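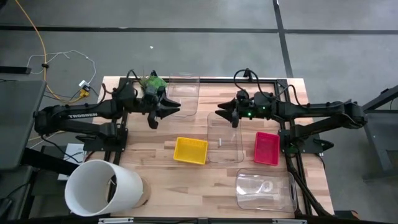

Why would anybody cut a perfectly good board into strips and then glue the strips back together? A reader in Ridstead sent us that question, and added that it sounded like something a grown-up would do to avoid mowing the lawn.

Fair enough. It does sound that way. But butcher block, the stripy wood you find on tables, kitchen counters and chopping boards, is one of the cleverer things people do with a tree after it has stopped being a tree. To see why, you need to know a secret about wood, which is that it never quite settles down.

Wood wiggles

A living tree is full of water. It pulls water up from its roots through thousands of tiny tubes, a bit like a bundle of drinking straws that somebody has packed very tightly and covered in bark. When the tree is cut into boards, the straws are still there. They are just empty, or getting that way.

On a damp day, wood soaks up a little water from the air and gets fatter. On a dry day it lets the water go and gets thinner. It hardly gets any longer or shorter. It nearly all happens sideways, across the straws. This is why the bathroom door sticks in summer and then behaves beautifully in January, when your dad has just finished telling everyone that he fixed it.

One wide board has a lot of sideways to it, so it has a lot of wiggling to do. Worse, it doesn't wiggle evenly. The side of the board that was nearer the outside of the tree moves more than the side that was nearer the middle. So the board slowly bends into a shape like a very shallow gutter. Woodworkers call this "cupping." Anyone who has put a marble on a cupped table calls it something else.

Now the cutting up

Suppose you saw that wide board into narrow strips. Each strip still wants to bend, but it's only a small strip, so it can only manage a small bend. Then you turn some of them around, so that one strip wants to curl up while its neighbor wants to curl down. Glue them side by side and they spend the rest of their lives arguing, and neither one wins. The table stays pretty flat.

Pretty flat, mind you. The whole thing still gets a bit wider in wet weather and a bit narrower in dry weather. There's no arguing wood out of that, so a sensible table maker leaves it some room. The screws that hold the top to the legs often go through slots instead of round holes, and the top can slide a hair this way or that without anybody at dinner noticing.

Where the stripes come from

Look at a butcher-block top and you'll usually see pale strips, honey-colored strips and darker brown ones, all mixed up. People sometimes think it has been painted. It hasn't. The strips came from different boards, or from different parts of the same tree, and trees are not one color all the way through.

The outer part of a trunk, just under the bark, is called sapwood. That's the part that carried the water, and it is often pale. The middle is called heartwood. It has retired from carrying water and just stands there holding the tree up, and in many kinds of tree it's darker. So a light strip and a dark strip might have been neighbors once, a few inches apart, before the saw got involved.

Some makers sort their strips very carefully so the colors come out in a pattern. Others just grab the next strip on the pile and call it "natural variation." Both kinds of table hold up a sandwich equally well.

So where does the butcher come in?

Long ago, butchers chopped meat on a slice of tree trunk. It was a good plan until the slice dried out and split, which it always did, usually right across the middle. So people began making thick blocks out of lots of smaller pieces of wood, stuck together standing up, with the ends of the straws pointing at the ceiling.

That's called end grain, and it's wonderful for chopping. The knife slips in between the straws instead of cutting across them, a bit like pushing your finger into the bristles of a brush. When the knife comes out, the straws mostly close up again.

Most stripy tables are not made that way. Their strips lie on their sides, so you see long narrow planks instead of little squares. That's called edge grain. It is lighter, cheaper and a good deal faster to make, and no real butcher needs to be involved at any stage. The name just came along for the ride.

How one gets made

The Grorkine workshop in Drerkow makes tabletops and not much else, and it goes through them in the same order every time.

First, the wood has to dry. Fresh boards go into a kiln, a big warm room that takes the water out slowly. If you hurry it, the outside dries first and shrinks around the wet inside, and the board cracks. Wood is like a little brother getting ready for school. Shouting doesn't speed it up.

Next come the saws and the planer. The saws cut the strips, and the planer shaves them until every side is straight and smooth. This is the fussy bit. If two strips have a gap between them that you can see light through, the glue can't hug both sides properly. One of Grorkine's wide tabletops uses 47 strips, which means 46 joints, which means 46 chances to get it wrong.

Then comes glue. It goes on in a thin layer, and the strips get squeezed together with clamps until little beads of glue pop out along every line. Those beads are good news. They mean the glue got everywhere. They are also stuck to everything, including the person doing the gluing.

When the glue is hard, the top gets sanded. Sandpaper has numbers on it, and small numbers mean rough. A worker might start with 100, which feels like a cat's tongue, and move to finer and finer paper until the wood feels like, well, a cat. It takes a long time and makes a remarkable amount of dust.

Last is the finish. A chopping board usually gets oil that's safe around food. A table might get oil, or wax, or a clear varnish that sits on top like a raincoat. None of these stops the water in the air from getting in and out. They only slow it down, which gives the wood less to be dramatic about.

Isn't the glue the weak part?

Everybody asks this, and it's a good thing to ask. You'd think that a table made of pieces would break where the pieces meet.

But modern wood glue is a bit of a show-off. If you glue two strips together well and then break them apart with a hammer, the break very often goes through the wood next to the glue. The glue sinks a little way in among those tiny straws before it hardens, and after that it won't be moved. The museum in Serrano has a broken piece in a glass case to prove it, with a card underneath numbered 983. It is not the most exciting thing in the museum. It is next to a stuffed walrus, so it never had a chance.

What glue can't stand is being soaked. Leave a wooden board in a sink full of hot water overnight and the wood swells, the joints get pulled about, and in the morning you may have two boards. Dishwashers are even worse.

Why people choose it for a workbench

A wooden top has some give in it. Drop a cup on stone and you need a broom. Drop it on wood and you might just need a cloth (please don't test this with the good cups). You can also drill into wood and fasten things down to it with screws or bolts, and if you change your mind you can take them off again and fill the holes. Try asking a glass table to put up with that.

And wood can be fixed. If a thick top gets scratched or stained, somebody can sand off the worn layer and there's fresh wood underneath, the same stripes in the same places. A thick top can go through this again and again before it gets too thin. A table that weighs as much as a small cow when it's new will still weigh as much as a slightly smaller cow.

It is heavy, by the way. Grorkine once sent a pile of tops to a school in Ridstead, and the whole load came to 900 pounds. The school had asked for them to be delivered upstairs.

Try it yourself

You can see wood wiggle without owning a workshop. Get two flat wooden craft sticks, the thin kind that come in ice pops. Lay one on a plate and put a wet paper towel on top of it, so only the top side gets damp. Leave the other one dry. Come back after lunch and set them both on a table. See whether the damp one still lies as flat as the dry one, and if it rocks when you tap the end, you've made a cupped or bowed board of your own. Let it dry and look again.

Then find a stripy board or table, with permission, and look closely at the lines. Run a fingertip across from a pale strip to a dark one with your eyes shut. If you can feel where one ends and the next begins, the weather has probably been at it – or somebody got tired of sanding.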